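The herringbone con

I have now sat through five office refits, and every one has ended with the same floor. Pale planks, laid in zigzags, as if a Paris flat had been unrolled under the desks. The last was at Tarcombe, where we were told it would "lift the mood". My mood stayed where it was.

I have nothing against wood, or things that look like it. What I doubt is the idea that a pattern on the ground makes a room worth working in. Herringbone is busy. It wants a big, bare room and a good rug. Give it 60 white tables and it turns into a jumble of slanting lines chopped up by legs.

Then there is the metal cabinet. Every refit promises less paper, and every refit keeps the cabinets, now in a tasteful grey. Ours came from Kuhlmann and cost more than my first car. I opened one in February and found a kettle lead and 200 unused envelopes.

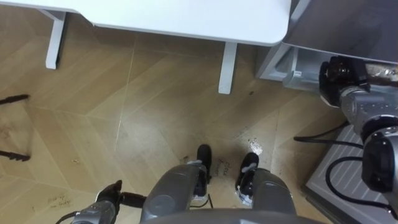

White table, grey metal cabinet, zigzag floor: the standard recipe.

The white table is the part I mind most. It shows every ring and crumb by 11 in the morning, and by three it looks like a café after the lunch rush – yet the brochures go on calling it "clean". Clean for whom? The person with the cloth might have a view.

I would swap the lot for brown lino, a scratched old desk and a drawer that shuts. I doubt anyone will offer me that at the sixth refit.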